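Shop notebook - Pollano wagon, Thursday

Started at 7:30. Cold in the shop until ten or so, then fine with the big door closed. The wagon has been on the lift since the front subframe went back in, and today was supposed to be cooling system and idle. Got through most of it.

Cooling

Filled with plain water first, as always on this car, so we don't waste coolant if something drips. Something dripped. The lower hose at the water pump was weeping from under the clamp. I had used one of the narrow worm-drive clamps from the drawer and the neck on the Jadetti pump is a bit smaller than the original casting. Swapped it for a wide band clamp and moved it back behind the bead. Dry after that, cold.

Brought it up to temperature with the cap off and the heater on full. Thermostat opened late and all at once. Dash gauge climbed past the middle mark, sat there, then dropped quickly. Probably an air pocket in the heater core, as the return line runs higher than the radiator neck on these. Jacked the nose up and squeezed the upper hose for a while until it stopped burping. Second warm-up was normal. Fan switch comes on at 90 C by the probe and goes off a little below that. Good enough.

Heater valve is stiff but it does close. Tiburcio wants to replace it while the dash is out. I would leave it. The new ones from Olvera have a plastic body and the last one we fitted cracked at the nipple over the winter. If anybody has an old brass one in a box somewhere, put it on my bench. 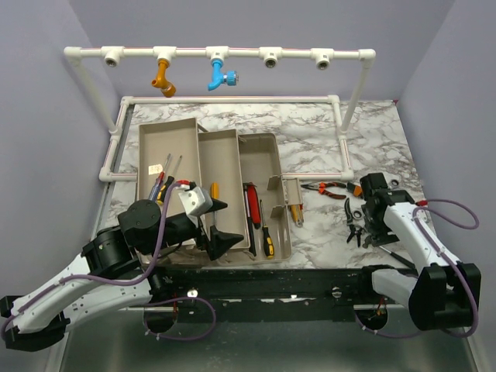

Idle and carburetor

The Uleck rebuild kit had two accelerator pump diaphragms in it and neither was marked. The one with the longer stem is for the later carburetor. Used the short one. Put the other in the small parts cabinet, bottom left, labeled.

Float level was set low, which explains the stumble on hills that the owner complained about. Bent the tang up a hair and checked it twice with the drill shank. Base gasket surface was warped slightly, so I dressed it on the plate with 400 paper and oil.

It would not idle below 1,100 at first. Chased this for most of an hour. Sprayed the base, sprayed the manifold ends, no change. It was the brake booster hose, split on the underside right where it goes over the valve cover - can't see it without a mirror. Pinched it off and the idle fell right down. Cut the end back past the split and there was just enough length to refit it. New hose is on the order.

Timing is now at 6 degrees before top dead center with the vacuum line off and plugged. The book says 4, but it pinged less on the last wagon with a bit more in it, and the distributor springs in this one are the same set. Leave it there until after the road test. If it pings under load in third, go back to 4.

Choke pulls off fully when warm. Fast idle cam was dry, cleaned and oiled.

Rear brakes

Only looked. Left drum has a lip on it and the adjuster is seized. Tiburcio soaked it and will try again tomorrow. Right side is fine. Shoes have plenty left on both sides, so no need to order those yet. Parking brake cable moves freely from the lever to the splitter and then drags, so the fault is in the rear half.

Oil

Break-in oil is in and the level is on the upper mark. Change it at 500 miles, filter too, then again at 2,000. I wrote both on the card hanging from the mirror. Please don't take the card off when cleaning the glass.

To do

Drain the water and fill with coolant mix. Do this before it goes outside overnight.
Booster hose, when it arrives.
Left rear adjuster (Tiburcio).
Rear parking brake cable - check whether the wagon cable is longer than the sedan one before ordering.
Recheck head bolts cold.
Road test, with the hill by the quarry and back.

Lift stays occupied until the left drum is done. The pickup can go in the other bay if someone moves the engine crane.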